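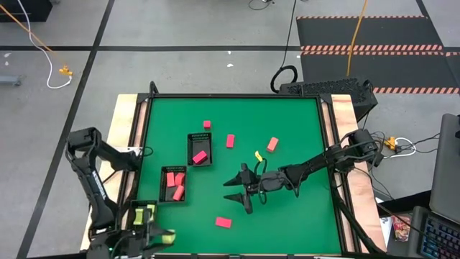

10 Dec 2023. Sorting task, second round of demos. We hit 178 kept episodes tonight, which puts us past the point where I said I'd stop and look at what we've got before recording any more. So, looking! The first thing that jumps out is how much the block layouts repeat. I keep thinking I'm scattering the pink blocks at random, and then I scroll through the starts and they all sit in the same comfortable middle bit of the green board. With three in the lower basket, one in the upper one and four still loose, one of the loose ones is standing on end and another is lying flat, and that's the kind of mix I want more of. Most of my starts have everything lying flat (I set them up fast and flat is fast).

Plan for the next batch: before each episode I drop the blocks from a cup and leave them however they land. If one ends up in a corner, fine, it stays in the corner. I may stand one or two up by hand afterward, but no tidying.

Kept vs. tossed. I threw out 81 so far. That sounds awful, but a big chunk of those came from one bad stretch in September when the left arm was lagging behind the leader and I didn't catch it until the next morning. Those are useless, the gripper closes on air and then you see me correct for it, and I don't want the policy learning my panic. The rest are ordinary fumbles. I've been going back and forth on whether fumbles should be tossed at all. A drop followed by a clean regrasp seems like a good thing to show it! A drop where I chase the block across the board for half the episode, less so. New rule, starting now: keep it if the recovery takes one try, toss it otherwise, and write "regrasp" in the notes column so we can filter later if I'm wrong.

The Marum run from last week (trained on the older set only) does something funny. It goes to the upper basket for nearly everything. I think that's me again. I like that basket, it's the easier reach for the right arm, and when I don't have a reason to pick I pick that one. So from now on the target basket gets called before the episode starts, off the shuffled list, and I do what the list says even when it's a pain. The list is in the Folis folder, file is called targets_shuffled, please don't re-sort it.

Also need to be stricter about where the arms start. Both should be at home before I hit record. A few of the tossed ones, and I'm sorry to say a few of the kept ones, begin with the right arm already hanging over the blocks with its fingers open. It saves me two seconds and it means the model never sees the approach. I'll go through the kept set and tag those instead of deleting them for now. If the tag count is small I'll just drop them.

Speed: I'm getting faster, which is nice for me and a bit of a problem for the data. Early episodes are slow and careful, later ones are snappy, and the policy averages the two into something kind of mushy near the basket rim. Could resample by time. Could also just redo the early ones. Leaning toward redoing them, because the early grasps are ugly anyway.

Target is still 500 kept before we train the next one. The Marín set doesn't count toward it, different board and different blocks, and mixing them in made things worse last time we tried. Gurkmont wants a look at the numbers when we're halfway, so I'd like to have the basket split sorted out by then.

To do:
write the start-pose check into the record script so it refuses to go if either arm is off home
recheck the left gripper zero, it felt soft by the end
tag the bad starts
new cup, the one I've been using has a crack in it
copy tonight's episodes to the second drive before anybody powers the machine down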